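Gaveteiro

Gaveteiro é um móvel de armazenamento formado por um corpo fechado e uma ou mais gavetas sobrepostas, coberto por um tampo plano que serve de superfície de apoio. É comum em escritórios, quartos, oficinas e salas de espera.
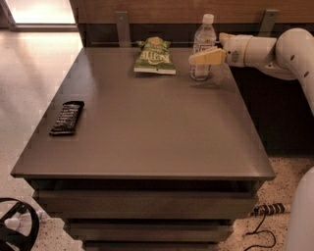
Tampo de um gaveteiro cinza-acastanhado escuro, com um pacote de salgadinho verde e uma garrafa de plástico transparente.

Terminologia

No Brasil, o termo designa sobretudo o móvel baixo de escritório, fixo ou com rodízios. Em Portugal é mais frequente a expressão "bloco de gavetas". A cômoda distingue-se pela largura maior e pelo uso doméstico, em geral para roupas, e o arquivo de aço pelas gavetas fundas, destinadas a pastas suspensas.

Construção

O corpo compõe-se de duas laterais, fundo, base e tampo. O tampo pode ficar alinhado às laterais ou avançar um pouco sobre a frente - solução que protege a borda superior das gavetas contra poeira e respingos. As gavetas correm sobre guias de madeira ou corrediças metálicas, simples ou telescópicas. Muitos modelos têm fechadura única na gaveta de cima, com uma haste vertical que trava as demais.

Os acabamentos mais usados são a pintura, o verniz e os revestimentos melamínicos. As superfícies foscas escuras refletem menos a luz, mas deixam mais visíveis o pó e as marcas de dedos.

Uso do tampo

Além de guardar objetos, o gaveteiro funciona como mesa auxiliar. Sobre ele costumam ficar impressoras, luminárias, plantas e artigos de consumo imediato, como garrafas de água e pacotes de lanche. Os recipientes altos são normalmente colocados junto à borda de trás ou aos cantos, com a parte da frente livre para escrever ou apoiar papéis. Recomenda-se o uso de porta-copos em tampos de madeira, sujeitos a manchas de umidade.

Modelos

A fábrica Kevden, de Stokombridge, produziu por mais de 5 anos a linha Buchanan, desenhada por Oi-ling Kwok. O modelo principal media 78 cm de altura e tinha tampo saliente e puxadores embutidos. Uma variante larga, de 148 cm, foi vendida com o nome Kirinau e teve 2457 unidades fabricadas. A produção das duas terminou em dezembro, no mesmo ano em que a fábrica passou a fazer apenas estantes.

Ver também

Cômoda
Arquivo (móvel)
Criado-mudo
Escrivaninha

Página modificada pela última vez em 2 de julho de 2021.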